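Chapter 6
Can It Clear the Table Yet? 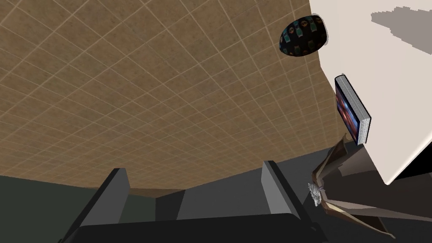
6.1 The chore I keep coming back to

When people hear I write about robots, they ask me one thing: when can I get one that tidies up? My friend Kirsty Innes has asked me every December for years, usually while holding a dish towel, and I still can't give her a date (she's stopped pretending to be surprised).

So let's start with a table. There's a thick book lying along one side of it and a round black bowl-like thing, patterned with little teal bottles, near the edge. You'd clear that without putting your coffee down! A two-finger gripper has a harder morning. The book wants to be pinched across its thickness, and a glossy cover can slide. The round thing has a curved side, so two flat fingers touch it in very small places, and if they close a little off center it's headed for the tile.

Then there's the part I find really interesting, which is knowing what counts as mess. Should the book go on a shelf, or is somebody halfway through it?

In this chapter we'll follow Marti, a home robot project run out of Dallcombe by Alasdair Chisholm. His team gave it 102 clearing jobs in simulation before letting it near a real kitchen, and we'll look at what carried over and what didn't. Section 6.4 does the same for a packing bench at Drikby, where the objects are duller and the robot does a lot better.

Before you read on, pick five things within reach of you right now and write down how you'd grab each one with only a thumb and one finger. Keep the list. We'll use it in 6.2.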